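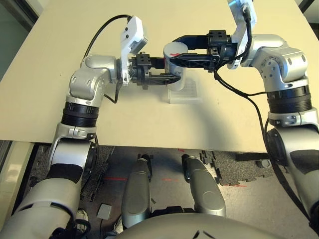

Search engines read your page before your customers do, and the first thing most people see of your work is a page title and two lines of text on a results page. That's it! So this session is all about those few words: how to write a title and a short description that make somebody want to click. Say you had to write a title for a product page. "Home" won't do it, and neither will "Welcome to our website" (you'd be amazed how many of those are still out there). "Two-Arm Robots for Handling Small Parts" tells me what I'd be getting, and it uses words a buyer might really type.

Session 3: Titles and descriptions
Small Business Online, Naltwood Adult Learning
Instructor: Oona Laitinen

Before we start, get out your keyword list from last time. If you missed it, borrow your neighbor's and just follow along, you'll catch up fast.

Titles

Every page gets its own. I looked through the site of Praretti, a tile shop whose owner kindly let me use it in class, and 17 of its pages had exactly the same title. Seventeen! A search engine has a hard time telling pages like that apart, and so does a person with a lot of tabs open.

Put the subject first and the business name last. "Bathroom Floor Tile in Civwood | Praretti" is good. Flip it around and the useful part may get chopped off on a phone screen. Keep it short enough to say in one breath, and say it out loud, too. I love this test because a title stuffed with keywords sounds ridiculous the moment you hear it: "Tile, Tiles, Cheap Tile, Tile Store, Floor Tiles Civwood."

Descriptions

A description probably won't move you up the list by itself, but it can win you the click, and that's the fun part. The search engine may swap in other text from your page if it thinks that fits the search better. Write a good one anyway.

Compare these for Magaña, a bakery:

We are a family bakery offering quality products and great service to all our customers.

Fresh conchas and custom birthday cakes, baked every morning in Civwood. Order by noon for pickup the next day.

Same bakery, same owners, and the second one makes me hungry! It has a product, a place and something to do next. Go look at your own and see if a competitor could paste it onto their site without changing a word.

In class

Trade home pages with a partner. Write a new title and description for their page, then read both aloud.

For next time

Rewrite the titles on your three busiest pages and write down the date you changed them. Bring the old versions as well. We'll do headings and links between pages, so have a look at your menu before you come.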